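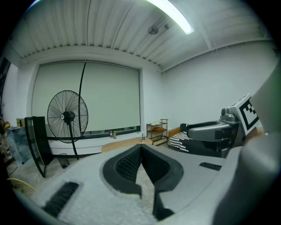 Wuvon Hand-Held Gripper Pair

The Wuvon pair is a set of two hand-held grippers for recording manipulation examples. An operator holds one in each hand and does the job the way they would normally do it. Each gripper records wide-angle video from its own camera, along with jaw opening and position. The output is used to train policies for one-arm and two-arm robots.

No robot is needed during recording. A pair, two charged batteries and the dock fit in one carry case, and most customers collect in ordinary rooms with the furniture left where it is.

What it is used for

Short household and light assembly tasks work best: moving a part from floor to table, holding a panel upright, passing an object from one hand to the other. Episodes of 5 to 90 seconds are easiest to review later. Longer jobs can be recorded in one go and split in Gruvine, the desktop software that comes with the pair.

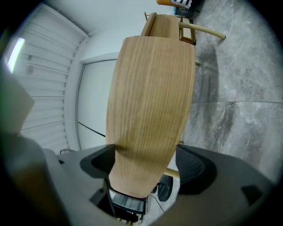
Long, flat parts should be gripped near one end with both pads fully on the surface before you lift. If the part covers much of the camera view, tilt the wrist slightly between moves so that walls and floor come back into view. Position tracking relies on those features and will drop out if the view stays blocked for more than a second or two. Gruvine flags dropouts in red on the timeline.

Before you record

Run the marker check at the start of every session. Hold each gripper still in view of the other until both status lights turn green. Open and close the jaws fully three times. If one light stays amber, wipe the lens and the marker and repeat.

Switch on the room lights. Daylight alone changes too much over an afternoon, and blinds are better left in one position for the whole session.

Pads

Ribbed pads are fitted as standard. Replace them when the ridges are worn flat. The pads are pressed in and can be changed without tools. Spare sets come in packs of 10.

Field notes

Mikkel Gunnlaugsson ran the first long trial at Tornholm in January. His group kept 3943 episodes after review, and roughly a quarter of the rejected ones came from operators starting to move before the start tone had finished. The tone has been shortened in current firmware.

Ordering

Wuvon pair with dock, case and Gruvine license: 2640 euros
Single replacement gripper, left or right: on request
Pad sets: in stock
Marker plates: in stock, sold in twos

Orders within the EU ship from Panagiotou. For other regions, or to borrow a pair before buying, write to Zlatko Nikolovski in sales. Please include the kind of objects you plan to handle and the widest one you need to grip.

Firmware and the printed quick guide are on the downloads page.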